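Les Saisons de Tristaddale

Les Saisons de Tristaddale est un récit de voyage de l'écrivaine allemande Roswitha Ruppert, consacré aux familles de tisserands dispersées entre la vallée de Tristaddale et le port d'Ekell. Publié par les éditions Lammers, l'ouvrage compte 12 chapitres et une postface. La traduction française, due à Liam Fitzgerald, a paru chez Buma un 28 mai, avec une préface inédite de l'autrice.

Contexte

Ruppert, jusque-là connue pour ses nouvelles, séjourne une première fois à Tristaddale à l'invitation de l'historien local Bradley Sowerby, qui classait alors les registres de l'ancienne filature. Elle y retourne cinq fois au cours des six années suivantes, le plus souvent en décembre, lorsque les familles établies sur la côte remontent dans la vallée. Une partie des entretiens a été menée en dialecte. L'autrice en conserve de nombreux mots, réunis dans un glossaire en fin de volume.

Contenu

Le livre suit le chemin de l'émigration à rebours, d'Ekell vers les hameaux d'altitude. Les premiers chapitres décrivent les pensions du port, les ateliers de confection et la chapelle où se réunissaient les nouveaux arrivants. La partie centrale reproduit des extraits de 25 lettres échangées entre deux sœurs, dont l'une n'a jamais quitté la vallée. Les derniers chapitres traitent de la fermeture de la filature et de la vente des métiers à tisser. Le chapitre 6, « Le Pont aux laines », a été publié séparément en revue avant la sortie du volume.

Accueil

La critique Gudrun Böttcher a salué la précision des portraits et l'usage des lettres, tout en jugeant trop longue la partie consacrée au port. Torben Wiegand a reproché à l'autrice de s'appuyer presque exclusivement sur les archives réunies par Sowerby et de négliger les familles parties vers le nord. Ruppert lui a répondu dans la préface de l'édition française, où elle reconnaît cette lacune et signale deux témoignages recueillis trop tard pour être intégrés au texte.

Éditions

L'édition originale est reliée et comporte une carte dépliante de la vallée. La version de poche, sans carte, corrige plusieurs dates du chapitre 5. L'édition Buma reprend le texte corrigé et rétablit la carte en noir et blanc.
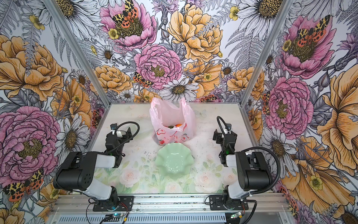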